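Help wanted: bottle sorting and table work, Gasier Refill Room

Posted March 31, 2021

I run the Refill Room at Gasier, and I need a couple more pairs of hands before we get into the busy part of the year. If you've ever brought your empties in to us on Villalobos Street you already know the place – the long counter, the shelves of dish soap and shampoo, the smell of lavender that never quite leaves your coat. What you may not have seen is the back, where all the bottles go once you've handed them over. That's where this job is.

We take in small plastic bottles from people's homes and from Linitz, the café next door, which gets through a surprising amount of water and juice. Every one of them gets looked at. Is it cracked? Does it have a cap? Can we get the label off without a fight? The good ones are rinsed, dried and put back out for folks who come in without a container of their own. The rest go in the crates for Adevlow, who pick up from us and are pretty fussy about what they'll accept (caps separate, nothing with liquid in it, no pumps, no sprayers, and please, please no glass).

It's table work, mostly. You stand or sit, whichever you like, and you sort. I put the radio on. You'll get to know which caps fit which necks just by feel, and I say that as a person who spent the whole first month trying to screw the wrong lids onto everything.
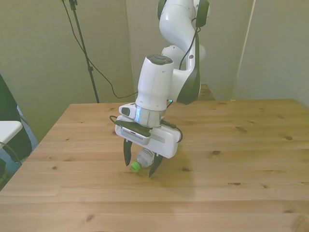 Dana wrote to me after the last ad asking whether the work is hard on the hands, and said the old ribbed bottles used to make her fingers sore when she did this kind of sorting somewhere else. I told her it depends on the day. Twisting caps is the worst of it, and we have rubber grips you can use and cotton gloves if you want them. You can also swap over to labels or shelving when you've had enough. Same goes for anybody with a bad wrist or a bad back: tell me and we'll work it out.

So, the details. I'm looking for 2 people, each doing 15 hours a week. That's split over 4 mornings, and we can talk about which ones. Pay is by the hour, every other week, and I'm happy to tell you the rate over the phone so you don't waste a trip. We'd start you as soon as you're free, and the job runs through the end of July. After that I hope to keep you both on, but I can't promise it yet and I don't want to pretend I can.

What you'd be doing, more or less in the order it happens: bringing the bags through from the front, emptying them onto the sorting table, pulling out anything that doesn't belong, taking caps off, checking for cracks, rinsing, racking, and wiping the table down before you go. Wiping down matters more than it sounds! Sticky juice gets into wood grain and then you have ants, and I have had ants, and I'm not having them again. Once a week one of you would also help me load the Adevlow crates onto the dolly. They're bulky but they don't weigh much.

You don't need experience. You do need to be okay with standing water, strong soap smells and the occasional bottle that somebody should have rinsed before they brought it in. Decent eyesight for hairline cracks helps a lot (reading glasses are fine, I wear mine all morning). Being on time helps too, as I'm usually by myself at the front when we open up. Spanish would be handy with some of our regulars but it isn't required.

You get a free refill of anything on the shelves every week you work, and Linitz gives our people coffee at half price. Aprons are provided. Bring your own shoes with a grip, the floor by the sink is slick no matter what I put down.

To apply, stop in at 158 Villalobos Street and ask for the Refill Room form, or just leave a note with your name, phone number and the mornings you can do. No résumé needed, though I'll read one if you've got it. A few lines about yourself are plenty. I'll call everybody back, including the people I can't take on this time, and I'd like you to come by for an hour and try the table before either of us decides – paid, of course.

If you're under 18, bring a parent or guardian with you when you pick up the form.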